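The Year I Learned to Like My Junk Drawer

My mother had a drawer, and I'll bet yours did too. Ours was to the left of the stove and it held rubber bands, takeout menus, a ball of string, birthday candles with the wicks already burned down, and the one screwdriver that fit the back of the smoke alarm. You had to open it with a sort of hip-bump because the spatula always rode up and jammed. I loved that drawer. When I got my own apartment I thought I would be a person without one, and that lasted until the first pack of batteries came home with only two of them needed.

So in January, when everyone I know was posting before-and-after shots of their pantries, I decided I'd finally sort out the small stuff in my house. Not the closets (I'm not brave) and not the garage, just the little things that float around. Tape. Keys to who knows what. The tiny bag with the spare button in it that comes with every coat I've ever bought and has never once been reunited with a coat.

I started by dumping everything on the bed, which the books all tell you to do, and which I don't recommend after eight in the evening. I slept on the couch that night. In the morning the pile looked bigger. There were 4 pairs of scissors in it! I had been cutting open cereal bags with my teeth for a year because I could never find a pair.

The trouble with most of the advice out there is that it's written for people who already put things back. Clear bins, matching labels, a little tray for every category of paper clip. I bought the Puredar drawer set that everyone on my street swears by, the kind with the sliding dividers, and I want to be fair to it because it's well made and it smelled fine. But it gave me a slot for pens, a slot for stamps and a slot for "misc," and within a week the misc slot had eaten the other two. I took the dividers out and now it's just a nice box. I keep onions in it.

What helped was a chat with the woman at the counter of Skukdale, the hardware place out past the library. I'd gone in for cup hooks and ended up telling her the whole saga while she rang me up. She asked me where I was standing when I needed the tape. I said, well, at the kitchen table, wrapping something, usually late and in a coat. And where did I keep the tape? Upstairs in the desk, with the office things, where tape is supposed to go. She just looked at me and handed me my receipt.

I went home and moved the tape to the kitchen table. Then I went a little wild, I'll admit. Scissors went in the kitchen, in the bathroom, by the front door and in the laundry room, one pair each. The flashlight went on a nail at the top of the basement stairs. Dog bags moved into the mailbox, and our mail carrier has been very nice about it. The tape measure now lives in the car, as I only ever want one when I'm in a store looking at a bookcase and trying to remember how wide my hallway is.

It looks a bit odd, I know. My sister came to stay and wanted to know why there was a stapler next to the toaster. (Chip bags. Try it before you laugh.) She's an Ueda person, she has those stacking cedar trays with the linen liners, and her house is beautiful and I have never been able to find a Band-Aid in it.

Paper is still my weak spot. I have a shoebox for warranties and a second shoebox that I think is also for warranties. I kept the booklet for an Akisier rice cooker that died three apartments ago, and when I finally went to throw it out I found my old library card tucked inside, so back in the box it went, both of them. I'll get to it in the spring, or I'll get to it when the lid won't close.

And I kept a junk drawer. Of course I did! It's to the left of the stove. It has string in it, and candles, and a mystery key I'm fond of, and all those spare buttons in an old mint tin. I clear it out when it jams. Last time I found a postcard my mother sent me from the lake, stuck flat against the back, and I stood there reading it while the pasta boiled over.
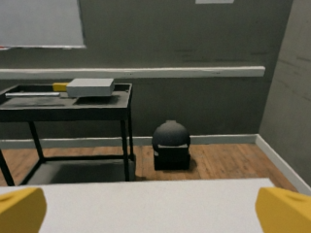
Where should I keep the scissors if I only own one pair?

Wherever you were the last time you needed them and couldn't find them. For most of us that's the kitchen, so start there, and if you catch yourself carrying them to the same other room again and again, go buy a second pair.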